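De : Faustine Poulain
À : liste manip-bimanuelle
Date : 18 août 2021
Objet : Re: [manip-bimanuelle] Visseuse, borniers et autres déceptions

Bonjour à tous,

Merci à Guoqing pour ses remarques, auxquelles je réponds avec le retard réglementaire. Je commence par le poste de travail, puisque trois personnes m'ont écrit en privé pour demander à quoi ressemblait « la fameuse table ». Deux vues de poignet, deux vues de tête :
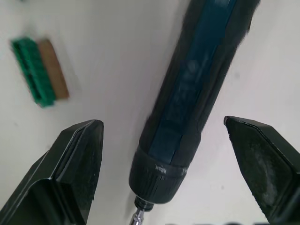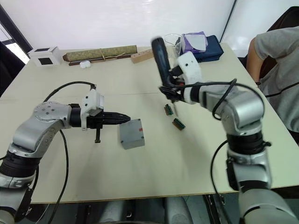
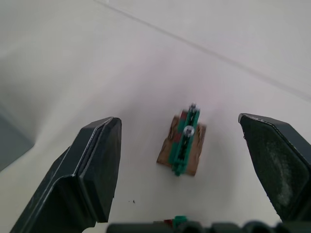
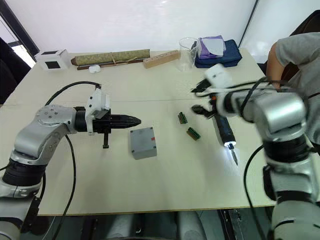
Guoqing Ding a écrit :
> J'ai lu la note de juin avec intérêt. Deux choses me gênent.
> D'abord, vous annoncez 758 démonstrations, mais le tableau
> n'en utilise que 500. Où sont passées les autres ?
> Ensuite, je ne comprends pas ce que les caméras de poignet
> apportent à la politique, si la vue de tête contient déjà
> la boîte, l'outil et les deux bras. Avez-vous fait l'ablation ?

Sur le premier point : elles n'ont pas disparu, elles sont sur un disque que Hongjun appelle « le purgatoire ». Nous avons écarté tous les épisodes où l'opérateur reprend la visseuse plus d'une fois. Le critère est discutable, et d'ailleurs Hongjun et moi en discutons depuis juin. Il soutient que les reprises sont ce qu'il y a de plus instructif dans le jeu. Je soutiens qu'un réseau qui apprend à reprendre l'outil finit par le lâcher pour avoir le plaisir de le reprendre. Nous avons entraîné une version sur l'ensemble complet pour trancher, et elle nous a donné raison à tous les deux, ce qui n'arrange personne.

Sur le second : oui, l'ablation est faite. Avec les trois vues, 68 % de réussite sur la séquence entière. Sans les poignets, on perd presque tout à la mise en place de l'embout. La vue de tête sait très bien où est la boîte. Elle n'a en revanche qu'une opinion assez vague sur la position de l'embout par rapport à la vis, surtout quand le bras droit passe devant. J'ajoute, parce que Nga me le rappellera de toute façon, que masquer l'un ou l'autre des poignets ne coûte pas la même chose : le gauche maintient, le droit visse, et c'est le droit qui manque.

Je signale aussi un résultat que la note ne contient pas. Les images floues, que nous filtrions avec beaucoup de sérieux, ne gênent pas l'apprentissage. Le filtre retirait surtout les phases d'approche rapide, et la politique entraînée sur les images nettes se déplaçait avec une prudence de notaire. Filtre supprimé – six semaines de réglages avec lui.

Reste le transfert vers Orkura. Faustino Jaramillo m'a proposé de rejouer la politique sur leur cellule, où l'éclairage est différent et la table plus haute. Je m'attends à un chiffre humiliant et je le publierai quand même, en petit.

Si quelqu'un a déjà une bonne manière d'étiqueter les reprises d'outil sans y passer l'automne, je suis preneuse. Le script d'ablation est sur le dépôt Stuvideck, branche « poignets », et les commentaires y sont à peu près polis.

Faustine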